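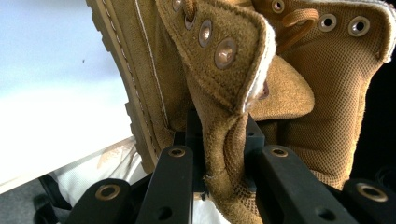

How many demonstrations should one person record before taking a break? In our collection the limit was up to eight on the same object, after which the collector put the tool down and changed to a different object.

## 3. Collecting the Demonstrations

### 3.1 Tool and site

All of the examples used to train the Gruromier policy were recorded by people holding a gripper in one hand. We call the tool Trender. It carries its own camera, and the collector opens and closes the fingers with a trigger. No robot arm is involved at this stage. The trained policy is later run on an arm that has the same fingers and the same camera mount, so the view from the camera during collection is close to the view the policy gets when it runs.

We built two Trender tools from the same drawings. They differ slightly in trigger stiffness, which the collectors noticed right away and the recordings do not show in any way we could measure. Each session file stores which tool was used.

Recording took place in the Ranasinghe building, in a ground-floor room normally used for storage. The first session was recorded on April 9, 2018. We did not try to control the light. The blinds were left however the collector found them, and the ceiling lights were on for most sessions but not all.

### 3.2 Objects

The object set has 36 items of footwear and soft goods. We chose these because our earlier work, on the Rumeo bin set, used only rigid objects, and the policy trained there did badly on anything that changed shape in the fingers. It would close on a shoe at the widest point, lose it, and close again at the same place.

Lace-up boots are the hardest group in the set. The sole is stiff and the upper is not, so a grasp on one says little about a grasp on the other. Loose laces and tongues also change the outline of the boot from one trial to the next. Figure 1 gives a view from the tool camera with a tan boot between the finger bars. Suede and mesh are pinched together low in the view, and the tread side of the sole runs down the left. A grasp like this one is labeled "upper, mixed material" in our scheme. At this distance the boot takes up most of the view and very little of the room is left to help with locating the tool.

**Figure 1.** View from the hand-held gripper's camera with the fingers closed around a tan lace-up boot. The sole is at left and the mesh part of the upper at right.

Close views of this kind are common in the data. They caused trouble for the tracking software, which needs fixed features in the background to work out where the tool is. We handled it by asking collectors to begin every trial with the tool held back from the object and to move in slowly. The starting views give the tracker something to hold on to, and the short stretch of close views can then be filled in from the motion sensor. Trials in which the tracker lost its position for longer than the allowed gap were dropped before training.

### 3.3 Instructions to collectors

We kept the written instructions to one page. The collector places the object in any pose, steps back, starts the recording, grasps the object, lifts it clear of the surface, moves it to the target area, and lets go. Collectors were told to grasp wherever seemed natural. They were also told to leave failed grasps in the recording if they recovered within the same trial. We wanted the policy to see what a second attempt looks like, and a set made only of clean grasps would have given it no such examples.

In an early version of the page we asked people to vary the pose of the object "as much as possible." This was a mistake. Collectors read it as a request for unusual poses, and boots lying plainly on one side, by far the most common case in use, were nearly missing from the first batch. The revised page asks them to drop the object from a low height and leave it as it lands. We kept the first batch but gave it less weight in training.

Baiba Šimkus trained all of the collectors and watched each person's first session. Her notes from these sessions led to two changes in the tool: the trigger was moved toward the palm, and the cable was routed along the wrist to keep it from pulling on the camera.

### 3.4 Labels and checks

The final collection has 115 sessions. Each one was checked by a person other than the one who recorded it. The checker watched the video at double speed, marked the moment of first contact and the moment of release, and picked a label for the part of the object that was grasped. When the checker could not tell which part was held, the label was left blank. Blank labels are most frequent for the boots, for the reason given above: with the camera this close, the fingers can hide the part of the object they are holding.

We considered adding a second camera on a stand to help with these cases. We tried it for a few sessions and gave it up. The stand had to be moved whenever the collector changed sides, and the extra video had to be lined up with the tool video by hand. The grasp label is used only for the analysis in Section 5 and not in training, so we accepted the blanks.

Finger opening was read from a sensor on the trigger linkage. This measures how far the trigger has been pulled, and for soft objects it is a poor guide to how tightly the object is held. Two recordings with the same reading can have quite different amounts of material between the fingers. We did not correct for this. A later version of the tool, finished in December, has a force sensor behind the fingers, but none of the data described in this paper was recorded with it.

### 3.5 What the collection leaves out

No item in the set was wet or dirty enough to change how it slides against the fingers. All objects were presented singly, so the policy has no examples of pulling one boot out from under another. All collectors used the right hand. When we mirrored the video to make up for this, results on boots became slightly worse, possibly due to the tool itself not being symmetric, and the mirrored copies were left out of the runs reported in Section 4.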